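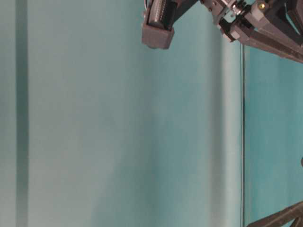 Pale teal, with one darker stripe at the far left.

Ralletard review: 600 hours of fishing, and a dragon somewhere

I've put 600 hours into Ralletard, so treat what follows as the testimony of a hostage. It's a subscription MMO in the old style, meaning you walk everywhere and the map is a suggestion. Levelling is slow. Getting from 6 to 7 in smithing took me most of September, and my reward was a slightly better bucket.

The crafting is the best part by a mile. Everything you make has your name on it, so I still get messages from strangers about a belt. Prices on the Tiedemann market swing wildly. I bought 300 lots of tin there from Hauke Hellwig, our guild's banker, who is meant to be on my side.
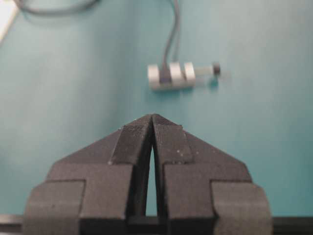

Two dark grey fingers, nearly touching at the tip.

Combat is where it falls over. You click, you wait, the wolf waits too. Group fights are better if you have a decent healer, and ours, Yatziri Ponce, is very good and logs off at nine. The raid at Bravow needs forty people who can all stand on the correct tile. We have never managed it. Our best attempt ended when Crisanto Mercado opened the wrong door and then, for reasons he has yet to share, the other wrong door.

The last patch raised the bank limit to 700 slots and broke the mail. I'm still missing a hat.

Worth the monthly fee? If you've got a guild, yes. On your own, play the free bit up to the first ferry and see whether you mind queuing for a boat.

Seven out of ten. Eight if the hat turns up.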